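Pristumura Hand Gripper Set-Up Guide
Section 4: Your first sweater fold
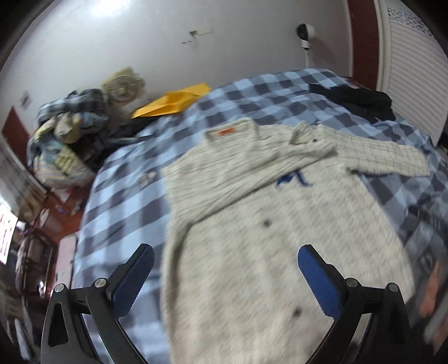 Before you start

I wrote this section after folding far too many of my own clothes with the Pristumura, so take it as advice from a fellow user who happens to work on the manual. Pick a bed or a big table, and a chunky knit if you have one. Thick cable knit is so much easier to grab than a thin T-shirt!

Check that both blue pads are seated flat on the inside of the fingers. If one is peeling at a corner, press it back down or swap it (the spare pair is part no. 623).

Steps

1. Lay the sweater flat with the neckline away from you and the hem toward you. A sleeve that's folded in near the shoulder is fine for now.

2. Hold the gripper low over the hem with the fingers open, one on each side of where you want to pinch.

3. Squeeze the handle slowly until the pads meet on the knit. I count to two in my head — going faster tends to bunch the fabric.

4. Lift the hem up to 12 inches and carry it toward the collar. Set it down, then let go of the handle all the way before you pull back.

5. Bring in the sleeves one at a time, starting from the cuff.

Note: Patterned bedding is okay to work on, and I like a checked cover for lining up the edges. Just make sure you've got the sweater and not a pinch of the duvet along with it (I do this a lot).

Caution: Go around buttons, don't grab them. The pads can grip one hard enough to pop the thread. Keep your free hand away from the linkage arms while the fingers are closing, too.

If the fingers don't close evenly, stop and go back to Section 3 for the alignment check. Still crooked after that? Contact Sosport support and mention code 1442.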